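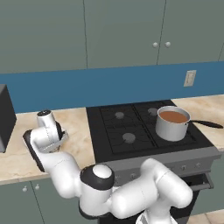 Delyth Howells reckons I'm a sook about robots. She wrote in after my last column to say she's been hearing "five more years" since she was in primary school, that her mum heard it before her, and that she'll believe in the kitchen robot when it can clean a cheese grater and put it back in the drawer without her having to stand there supervising.

Well, Delyth, I've been chewing on the grater all week, and I think you've picked a better test than most of the experts do!

Think about what a grater asks of you. You can't just grab it anywhere (ask my knuckles). It has a handle end and a nasty end, it's awkward to lay flat, it catches on the tea towel, and half the time it's sitting hard up against the toaster or whatever else lives on your bench. You pick it up, you turn it over in the air to see if there's any parmesan stuck in the holes, and you do the whole thing while thinking about something else. Meanwhile there's a pot full of soup on the stove with its handle poking out, and you steer your elbow past it without ever deciding to. That elbow is the bit I keep coming back to. A robot arm has one too, and it's a big one, and it has to go somewhere while the hand is busy.

A lot of the practice these days happens in simulated kitchens, and I'll admit I used to be snooty about that. It looked like a video game with the fun taken out. Then I had a long yarn with Zubaida Awan, whose small outfit, Ranelow, trains arms to tidy benchtops, and she talked me round a fair way. You can spill a computer-generated soup 3,000 times before lunch and never once get the mop out. You can shift the saucepan, swap the cupboards, change the colour of the walls, and have another go. Fair enough. I can't think of a cheaper way to be clumsy.

But my kitchen isn't that tidy, and I'd bet yours isn't either. The second drawer at my place only opens if you lift it. There's a film of something on the rangehood that I've stopped asking questions about. Zubaida told me that one of their real-world trials ran to 130 attempts at putting away utensils, and the arm got through 28 in a row before it met a whisk. A whisk! I laughed, and then I tried to write down how I pick up a whisk, and I couldn't do that either.

So where does that leave us? I think machines can do pieces of chores now. Pick this up, put that there, wipe along here. I've seen enough at the warehouse out at Drumley to know that when the boxes are all the same and the floor is flat, the machines earn their keep and the blokes working beside them are mostly glad of it. The home is a harder place to work than a warehouse, and I'm a bit cranky it took robots to get anyone to say so. My nan did it for decades and it was never called skilled.

Would I have one? I'd have one for the dishes tomorrow, provided the price came down to something like a decent fridge and it stayed well clear of the stove while I was cooking. I'd even lift the drawer for it. Delyth can come over and bring her grater.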